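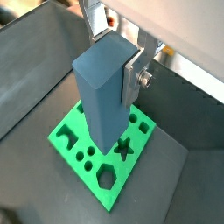 Regional autonomy talks - quick update

Pilar Zúñiga and Joaquín Gaete met the deputy consul on 21st May, went on for 2 hours. Main points: local budget powers, the Skurner valley boundary, language in schools. He listened, took notes, promised nothing. Benjamín Lucero handed over the writers' letter, 3 pages, plus the Nindgate petition.

Reply expected by August. Constanza Huenchumán is doing the minutes, ask her for a copy. Next meeting probaly in Zundora, room to be confirmed. Fermín has 5 seats in the van so tell him soon if your coming.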